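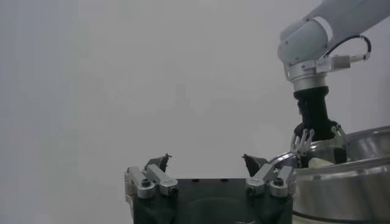 A **tube scarf** is a closed loop of knitted or woven cloth worn around the neck. It is put on over the head and stays in place without a knot, pin or fastening. Short versions that fit close to the neck are usually sold as neck warmers. Longer ones, which go round the neck twice, are sold as loop scarves, infinity scarves or circle scarves. In British shops the word *snood* is used for almost all of them, although a snood was at first a net or band worn in the hair.

## Names

The terms overlap and are not used in the same way by all sellers. A *cowl* in knitting patterns is generally a short or medium loop with some drape at the front. A *neck gaiter* is a thin, stretchy tube worn for running, cycling and skiing, and can be pulled up over the chin and nose. *Loop scarf* tends to mean a fashion item in light cloth, sold in spring and autumn as well as in winter. School uniform lists often ask for a "snood or tube scarf" without saying more.

Older Scottish use of *snood* for a ribbon tied round the hair is not connected with neckwear. The move from hair to neck seems to have come by way of hooded tubes, which could be worn up over the head like a loose hood or pushed down to lie on the shoulders. When the hooded form went out of fashion, the name stayed with the part around the neck.

## Construction

### Knitted in the round

Most wool tube scarves are knitted in the round, by hand on a circular needle or by machine on a circular bed. This gives a tube with no seam. The fabric is the same all the way round, and there is no ridge to rub the back of the neck. The top and bottom edges are commonly ribbed for a few rows to stop them curling. A plain stocking stitch tube without an edging will roll at both ends, and some patterns use this as decoration.

The Marnico leaflet for a plain ribbed cowl, number 3103, casts on 84 stitches in chunky yarn and is worked in two-by-two rib throughout. It was reprinted several times with different cover colours. Because the stitch count divides evenly by four, the rib meets without a break at the start of the round.

### Joined flat

A flat strip can be knitted or woven and its short ends sewn together. This is the usual method for woven cloth and for patterned knits that are hard to work in the round. The join may be a plain seam, a grafted row or a row of buttons. If one end is turned over before joining, the loop has a half twist in it and lies differently at the front. This twisted form is sometimes called a Möbius scarf. A twist can also be put in by accident when casting on for circular knitting, and it cannot be taken out later without undoing the work back to the first row.

### Cut and sewn

Fleece and jersey tubes are cut from the roll and closed with an overlocked seam. Fleece does not fray, so the edges may be left raw, turned once or bound. Lined versions have an outer layer of one cloth and an inner layer of another, with the opening used for turning closed by hand or with a short line of top stitching. Seamless sports tubes are made from a fine circular knit cut to length, and the cut edges are left as they are.

## Size

There is no standard sizing. A close-fitting adult neck warmer commonly measures 60 cm around and between 20 and 30 cm deep. It has to stretch enough to pass over the head, so a tube in cloth with little give must be made larger. Loops meant to be worn doubled are more than twice that length around.

Depth affects how the scarf is worn more than length does. A shallow tube sits flat under a coat collar. A deep one folds down on itself or stands up over the chin, and may be too bulky for a fitted coat. Children's sizes are mostly given by age, and reduce both measurements.

Weight is seldom stated on labels but is a fair guide to warmth and bulk within one type of yarn. A doubled loop in chunky wool can reach 400 g, which some wearers find heavy on the neck over a full day.

## Materials

**Wool** is warm for its weight and holds its shape in rib. Coarser grades may itch against the throat, and lambswool or merino is generally preferred for anything worn close to the skin. 

**Acrylic** is the most common fibre in low-priced tube scarves. It can be machine washed and comes in strong colours. It may form bobbles where it rubs against a coat collar or a bag strap, and stretched rib does not always spring back.

**Wool and acrylic blends** are sold as a middle course. The label must be read for the proportions, as goods described on the front as a "wool mix" vary a good deal in how much wool they contain.

**Cotton and viscose** are used for lighter loops. They drape well and are cool to the touch, but hold damp and dry more slowly than man-made fibres.

**Fleece** is light, quick to dry and cheap. It blocks little wind unless lined.

**Silk** and silk blends are used for thin loops and as a lining for wool ones, to keep the outer yarn off the skin.

Fake fur is used on one or both faces of some winter models, usually with a jersey backing. These are normally short and are fastened with a hook or a slot through which one end is pulled, so strictly they are collars and only become a loop when closed.

## Wear

A short tube is put on over the head and left to settle. A long loop is worn in one of three common ways. It can hang as a single loop, which gives little warmth. It can be crossed at the front to make a figure of eight, with the second loop passed over the head. It can also be doubled and the upper loop spread over the shoulders or pulled up at the back as a loose hood.

Tube scarves have no loose ends to work free or be trodden on, and for this reason are often chosen for young children and for cycling. They are less easy to adjust than an open scarf. A wearer who becomes too warm must take the whole thing off over the head, and spectacles, earrings and hair grips can catch in open knitting. Buttoned versions avoid this.

Sets made up of a hat, gloves and tube scarf in the same yarn are a regular part of the winter gift trade. The Astance range paired a ribbed tube with mittens in five plain colours. Vestergaard sold the same kind of set with a fleece lining, and later dropped the gloves, so that the scarf and hat could be bought apart. Shops usually mark down what is left of winter neckwear in February.

## Care

Hand-knitted wool tubes are washed by hand in cool water and dried flat. Hanging a wet tube from a line or peg pulls it out of shape, and a doubled loop dried in this way may end up several centimetres longer. Superwash wool can go in the machine on a wool cycle. Acrylic should not be ironed, as heat flattens the fibres and the fabric becomes limp.

Bobbles can be taken off with a fabric comb or a battery shaver. A pulled stitch in a knitted tube should be eased back with a blunt needle and not cut. Make-up and sun cream mark the top edge first, and pale colours need washing more often for that reason. Wool put away for the summer should be clean, as moths are drawn to soiled fibre.

## Restrictions on use

Close-fitting tubes are sometimes allowed where long scarves are not, such as in workshops, on playing fields and on school climbing frames. Rules differ from place to place. Several football competitions have barred neck warmers of any kind during matches. For small children, some makers fit a press stud or touch-and-close tab that comes apart if the scarf is pulled.

## In handicraft teaching

The tube scarf is a common first project for people learning to knit in the round. It needs no shaping, and small mistakes in tension have little effect on the fit. The winter class at Irstead used a plain cowl as its opening project, followed by a hat in the same yarn with the crown decreases as the new skill. Beginners with only straight needles can make the joined version in garter stitch, which looks alike on both sides and does not curl.

## See also

- Balaclava
- Cowl neck
- Muffler
- Shawl

*Page last revised 12/03/2017*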